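How to Compare Two Sets of Gripper Fingers at Your Own Table

If you have been reading our pages for a while, you know we get more mail about fingers than about anything else. People will spend weeks choosing an arm and then bolt on whatever fingers came in the bag, and I understand it completely, because I did the very same thing with my first Iker hand and wondered for a whole winter why it kept dropping socks. So this page walks you through the way we try out fingers at Rarkevholm, using a hand-held gripper and a table with ordinary things on it. You don't need an arm, and you don't need a lab. A free afternoon will do nicely.

What you need

One hand-held gripper with fingers that come off easily. Two sets of fingers you'd like to compare (we'll call them the Hajji set and the Andard set, as those are the ones we had on hand in June). A few household objects, some soft and some stiff. A notebook, or a spreadsheet if you're tidier than I am. A small screwdriver, and a cloth for wiping the pads.

Step 1. Pick your objects before you pick up the gripper

Write your list down first and stick to it. It is so tempting to swap out an object halfway through when one of the finger sets is having a bad time with it, and then of course you have no comparison at all, just a nice afternoon. We use 11 objects. You want at least one thing that squashes, one that rolls, one that is flat, and one with an awkward shape that can be grabbed from several sides. Plush toys are wonderful for this, and so are rolls of tape, little boxes and folded clothes.

Step 2. Set up the table the way people really live

Leave some clutter! A bare tabletop makes every gripper look good. What you want to learn is whether the fingers can get around the thing you're after without bumping into its neighbors, and you'll only find that out if there are neighbors.
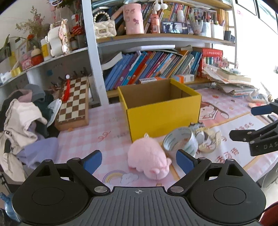

Should I test soft toys and hard objects in the same session?
Mix them freely, as long as both finger sets get the objects in the same order. Soft things tell you about grip and hard things tell you about alignment, and going back and forth keeps your hand from settling into one habit.

Step 3. Start with the fingers open

Bring the gripper down slowly with the fingers spread to either side of the object, and stop for a moment before you close. I know it feels fussy. Look at the gap on each side and see whether it's even. If one finger is going to touch well before the other, a light object may scoot or tip before it is held, and you'll be scoring your aim and not the fingers. Back up and come in again.

Step 4. Close, lift, hold, set down

Close gently until you feel the object push back, lift it about a hand's width, count slowly to five, and put it back where it came from. Mark it as held, slipped or missed. Then do it again from a different side. Our Andard sheet ran to 44 lifts by the end, and we did the same number with the Hajji set, with a good long break for coffee in between.

Step 5. Swap fingers and check the linkage

When you change sets, open and close the gripper a few times with nothing in it. The fingers should meet squarely and the linkage arms should move together. If something feels gritty or lopsided, fix that before you go on. Wipe the pads too, as plush fuzz builds up faster than you would think.

Step 6. Read your notes before you total them

Totals are fine, but the remarks in the margin are where I learn the most. Our Hajji fingers did a little better overall, yet nearly every slip was on something round, and that would matter a great deal if you meant to pick fruit. The Andard fingers missed more often on flat things and hardly ever let go of anything soft.

Keep the sheet with the fingers, in the same bag if you can. When a new set comes along you can run the same list again and put the pages side by side.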